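Thursday is maintenance night for the two-arm cell, so have a thread! I love this part almost more than running the thing.

Setup for anyone new: two arms, parallel grippers, wrist cameras, all living on a marble table. We call the cell Plirkimance and I am not going to defend the name.

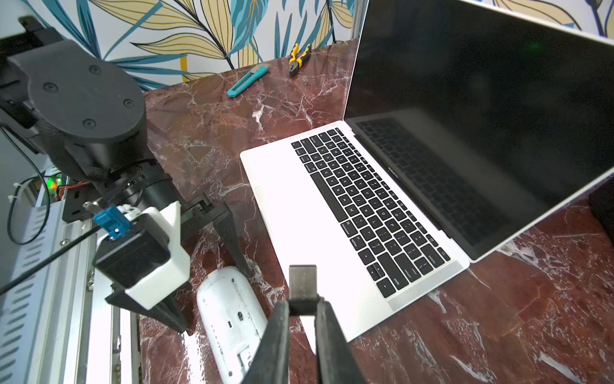
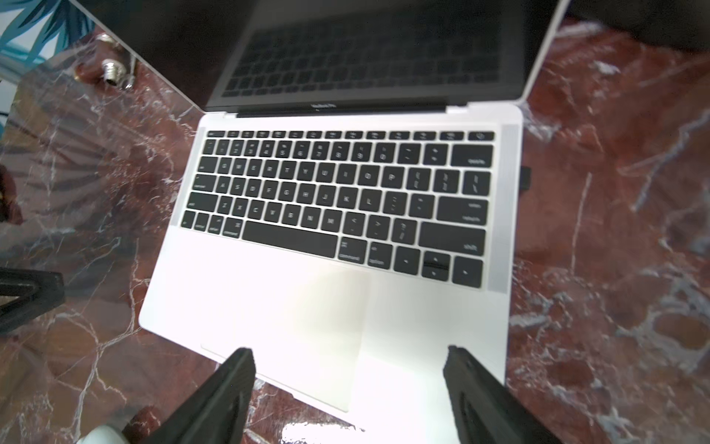
Camera mounts first, every single time. A wrist camera that has crept by a hair will still give you a lovely sharp picture, and you'll spend the whole evening blaming your calibration. The white printed mount in the first picture is the part I care about most: I put a finger on the camera module, push gently in each direction, and if I feel anything at all the mount comes off and gets redone. Then the blue connector. I press it home with my thumb and look at where the cable goes next, because a cable that's happy with the arm folded can be pulling hard at full reach.

On cables - leave more slack than looks tidy. My first version was beautiful, everything strapped down tight, and joint five ate a camera cable in 7 days. Now I drive the arm to its worst pose by hand, tie there, and let the loop look silly when it's parked.

Joint covers next. Round plate, four screws, snug and no more. I put a paint pen stripe across each screw head onto the plate so I can see at a glance if one has turned. Cheapest upgrade I've ever made!!

Fingers! Wipe them down with a barely damp cloth, let them dry, then close the gripper slowly and watch the tips meet. If one side arrives early I re-zero before I touch anything mechanical. I spent a whole weekend at the Wirnham meetup shimming a finger that only needed its zero reset. Never again.

My open/close check is 100 cycles with nothing between the fingers. I write down the motor temperature at the start and the end. What I want is a boring number, and the same boring number as last time. Last month the left arm climbed faster than the right and I found a bit of grit in the slide. Cleaned it, ran it again, back to boring. So satisfying.

Shiny stuff is the other half of the job. Polished stone plus a bright lamp plus an aluminum laptop is a nasty combination for a wrist camera - look at the palm rest in the second one, the glare just eats it. I lock exposure by hand and set it off the brightest object on the table. Auto exposure will hunt every time the arm moves.

Last thing is a repeat test. Same taught point, 30 approaches, each arm. I tape a bit of graph paper down and look at where the tips land. Tonight the right arm was so good I did it twice just to enjoy it. Left arm is fine, slightly lazy on the way down, going on the list for November.

List so far: new cable ties, a spare Vasseur bearing, another paint pen (the old one dried out, tragic).

93 replies on the last thread and most were about cable routing, you people are my favorites.

Comments

civholm_bench: Paint pen on the screws, stealing that tonight

tinygantry: do you re-zero cold or after a warmup? mine drifts between the two

slowservo: The silly loop is the correct loop. Took me three cables to learn.

oddbracket: more on the exposure thing please, I have a glossy white table and I'm suffering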